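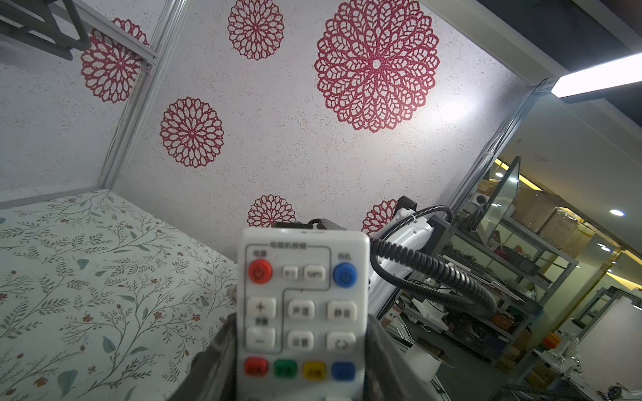

Home & Repair > Small Fixes > Features

Print this article | E-mail to a friend

The Battery Drawer and Other Small Duties

By Lizelle Motaung

In my mother's home the remote control lived under a cushion, and when it stopped working she hit it two times on the arm of the sofa. Often it came back to life. We believed in this method for years, and I still see grown people do it, also people with good education.

I moved to this country with one suitcase and with a universal remote, and since then I have become the person in my building to whom others bring the things that do not turn on. Mostly these are remotes. They come with the volume keys worn smooth, or with a cover held by tape. In most cases the trouble is in the compartment on the back, and it takes a few minutes to put right.

The cover comes first. On most models there is a small tab that you press toward the cover, and then the cover lifts or slides. Please do not use a knife. Ottar Dahlgren, who let me use his repair table for this article, has a tray of covers with a broken tab, and each of them was opened with a knife.

Then come the batteries, and they should come out one at a time. The flat end normally sits against the spring, so you push the battery toward the spring and raise the other end. If you pull straight up in the middle, you bend the metal contacts, and a bent contact makes the same trouble as an empty battery, only it is harder to find.
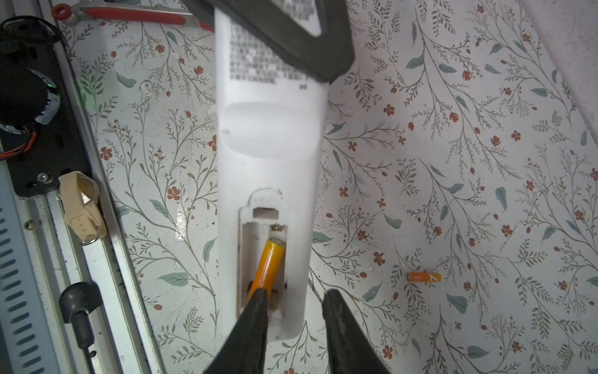

One battery still in the compartment, its mate on the cloth side of things. The inside walls have collected their share of dust.

Dirt is the part which people forget. A remote goes from the kitchen to the bed and back, and what is on the hands goes also into the gaps. For dust I use a dry toothbrush with soft hairs. If there is a white or green crust on the spring, this is from a leaking battery, and then I put on gloves and use a cotton swab with a few drops of vinegar. After it I wipe with another swab with alcohol and leave the compartment open until it is fully dry. I do not hurry this. A remote which waits one evening has lost nothing.

Never mix old with new. When one battery is weak, both are changed on the same day, and they should be of the same kind. I was careless with this myself, and in September a leaking cell ruined the little Rokska clock that stood by my bed. It was a cheap clock but I liked its sound.

About the place of work I have a strong opinion. You need a light-colored surface, so that a spring or a screw can be seen when it falls, and it should be possible to wipe it. A pattern is no problem if it is a calm one. I know people who repair on a gray workbench and they look very professional, but at Ottar's table, with its branches and red flowers, I would sit a whole afternoon. The walls have red rosettes also, as big as plates. It is a lot of red. After a while I stopped thinking that it was too much.
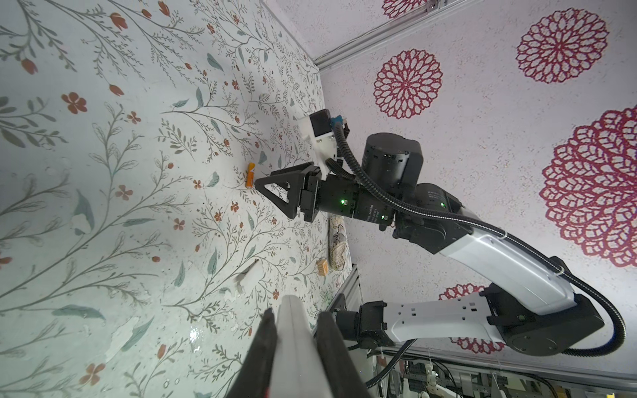 Toon Van den Broek does not agree with me about patterns and wrote to me that a plain white towel is better than any printed surface, that a small part rolls on a hard table but stays where it falls on a towel, and that I should try it before I give advice to others. I have tried it. He is right about the rolling, but the towel leaves threads in the compartment - so I went back to the table and put a saucer next to me for the small things.

The saucer is for parts only. Old batteries go in a glass jar with a lid, with a piece of tape over the ends, and when the jar is full it goes to the collection point. Kristine Dimaculangan keeps hers in a Furkier biscuit tin, and I have asked her politely to stop, as metal and loose batteries are not good company.

For the tools I want some place above the table. What hangs or stands on a shelf does not get pushed to the floor by an elbow, and the surface remains free for the thing you are fixing. Cable ties are enough to hold a light rack on a rail, and they can be cut when you change your mind. My own first shelf was fixed with 17 screws and I regretted every one when I moved.

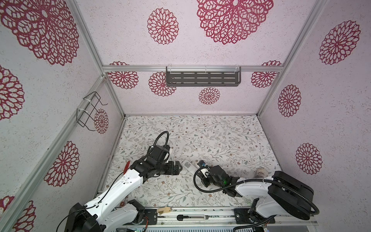 Slotted shelf at the back, wire rack at the left, both held with white zip ties.

When the new batteries are in, look at the plus and the minus one more time. Then close the cover and try it on the television, not only on one key but also on the volume and on the colored keys at the bottom if your remote has them. If the power key works and another does not, the fault is under the rubber, and that is a longer job which I will describe in another issue.

My mother has a new remote now. She keeps the spare batteries in the drawer with the candles, still in their package, and she has promised me on the telephone that the sofa will not be used again for repairs.

Print this article | E-mail to a friend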